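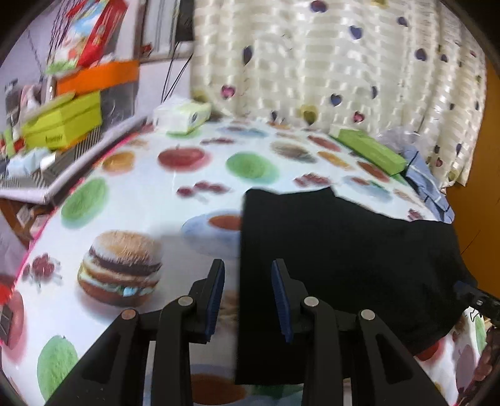 Unit 4. Collecting demonstrations for the folding task

In the Stiva exercise each pair records 30 demonstrations with the hand-held grippers. One demonstration is one complete fold, from the first touch until both grippers are open again.

Please move slowly and keep the jaws in the camera view. Change the start position of the cloth each time. If a fold fails, keep the recording and mark it as failed.

Last year 22 of 200 recordings had no label, and we could not use them for training. Write your label before you start the next one.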